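# Worktop care: common questions

Applies to matte pale grey tops supplied by Tomovbridge under the Triltus and Apaza names. Ramano tops have an oiled finish and a separate sheet.

**What do I use for daily cleaning?**
A damp microfiber cloth and a drop of dish soap. Wipe along the grain, then dry with a second cloth.

**Can I put a hot pan on it?**
No. The finish tolerates surface temperatures up to 60 °C. Use a trivet with feet.

**How do I treat a coffee or tea ring?**
Mix 2 parts baking soda with 1 part water. Leave the paste on the mark for 4 minutes, wipe off and rinse. Repeat once if needed. Do not use scouring pads, melamine sponges or bleach.

**Do plastic containers leave marks?**
Clean, dry ones do not. Colored containers left standing in water can transfer dye. Dry the base before putting them down.

**The surface looks uneven in low light. Is it damaged?**
Usually not. A matte finish shows a faint, patchy sheen when viewed at a shallow angle.

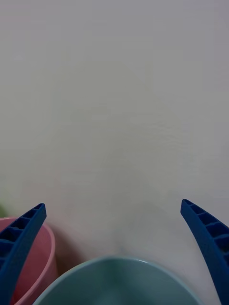

Check from directly overhead in daylight before reporting a fault. Soap residue gives a similar effect but comes off with clean warm water. Shiny spots that remain after rinsing are polished areas and cannot be made matte again.

**Can I wax or polish it?**
No. Both fill the texture and leave streaks.

Last revised Feb 5, 2025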